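Search this repository
Go to file

# treva-manuals

Plain-text transcriptions of instruction leaflets that came in the box with home computers, printers, modems and one bread maker. Maintained by Miyuki Ikeda and, when he remembers his password, Shadi Masri.

There are 202 leaflets in the set. The bread maker stays. 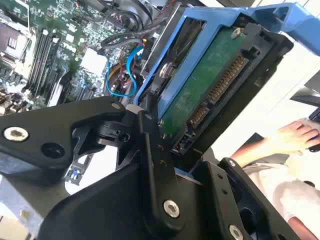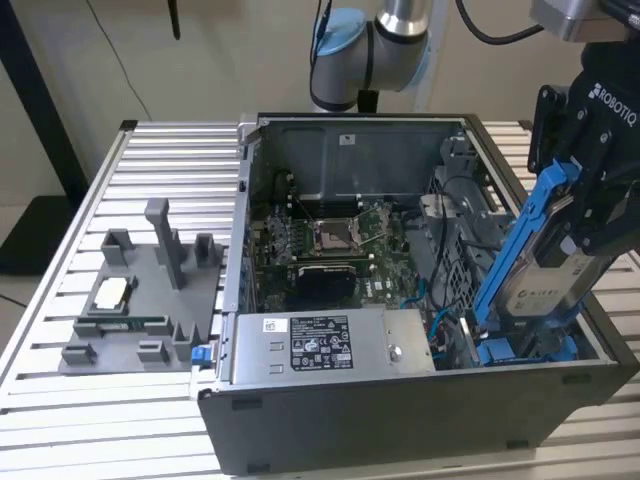 ## What you get

One folder per leaflet. Inside each folder is a file called `text.txt`, a file called `notes.txt`, and sometimes a file called `argument.txt`, where Shadi and I disagree about a comma. Read the last kind at your own risk.

The text is kept as printed. If the leaflet says "Please to insert the disk with gently," then so do we. Please don't send a patch fixing the grammar. We've had a few of those, and the Bradik printer guide lost most of its charm before we rolled it back.

## Where it came from

Most of the leaflets were in two boxes from a repair shop called Wistisport, which closed and left its paperwork to whoever had a car. I had a car. The rest came from Shadi's aunt, who kept every manual she ever owned and threw out nearly all the machines.

Everything was typed by hand. We tried scanning software on the Barua modem guide and it decided that "baud" was "bald" all the way through. That version is in `attic/` for anyone having a bad day.

## Fields in index.csv

- `id`: a number. It means nothing. Do not sort by it and expect wisdom.
- `maker`: as printed on the cover, including the two spellings of Bradik.
- `pages`: counted from the paper copy. Blank pages count if they say "This page intentionally left blank."
- `lang`: main language. Leaflets that switch halfway through are marked `mixed`.
- `mood`: Miyuki's opinion of the writer's state of mind. Values are `calm`, `stern`, `tired` and `legal`. Yes, it's subjective. No, there isn't a rubric.
- `coffee`: 1 if a stain hides at least one word.

Hidden words are written as `[stain]`. We don't guess. Shadi guessed once, and for most of August we had a warning telling people never to place the unit near a "duck."

## Known problems

Tables are a mess. The original layouts used columns, arrows and hope, and a text file only supports one of those.

Leaflet 64 is missing page 4. If you have page 4, please write to us. It explains what the red light means, and page 5 opens with "If this has already happened."

Line breaks follow the paper, so a search for a long phrase may come up empty. Search for a short one.

## Using it

People have used the set for a typing class, a font test and a wedding reading. All fine with us. If you're studying how instructions were written, the `stern` group is the place to start, and the longest leaflet in it spends 2,000 words on unpacking.

Our notes are free to copy. The leaflets belong to whoever they belong to. If that's you, get in touch and we'll take yours down, though we'd love to ask who wrote it and whether they got some rest.

Last full check of the index: 2024-02-03. Shadi did the even numbers.

4 comments · 64 shares

Related repositories
treva-warranty-cards
treva-quick-start-posters
bread-maker-recipes (archived)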